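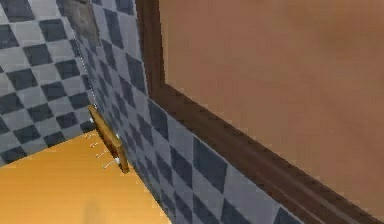
Sim room, board against the tiled wall.

11th July, teleop bench, Skustotstead sim

Great session today. I finally have the hand controller mapped the way I wanted, so a small wrist turn gives a small wrist turn in the sim and the big sweeps come from the elbow. Should have done it in February! Driving feels so much better now that I stopped looking at my own hand and just watched the floor line.

Task is still the board: come in low over the orange floor, get to the long side, close, lift clear of the wall, set it down flat. I drove it slowly at first, then at the speed I'd like the policy to copy. The slow ones look tidy on playback but they are full of little pauses where I was thinking, and I'm worried the policy will learn to stop and think too. Janelle has a trim script in the Pangilinan folder that cuts dead time at the start and end. It doesn't touch the middle — want to ask her about that.

Settings, so I don't lose them again: translation gain down one notch from default, rotation left alone, deadband on, log every 10 ms. Episode 943 is the one to show people. Lovely smooth approach, and the release is clean. Episodes before the remap stay in the old set, don't merge them.

Tried a few starts from the double door side as well, for variety. The approach is longer and I like it, you get time to line up before the corner crowds you.
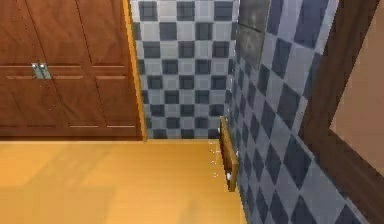 Rhea Dimaculangan thinks the door-side starts should go in as their own batch, with the approach and the grasp labeled separately, or the long drive across the floor will swamp the few frames that matter. She would also take fewer demos with more spread in the start pose over 1,000 that all begin in the same spot.

Fair, and I'm sold on the labels. There's a spare button on the controller, so I can mark the switch while driving. Will wire it up first thing and redo the door-side ones with it.

To do: marker button. Ask Janelle about mid-episode pauses. Copy the new gain file to the Cellham machine, it's still on the old mapping.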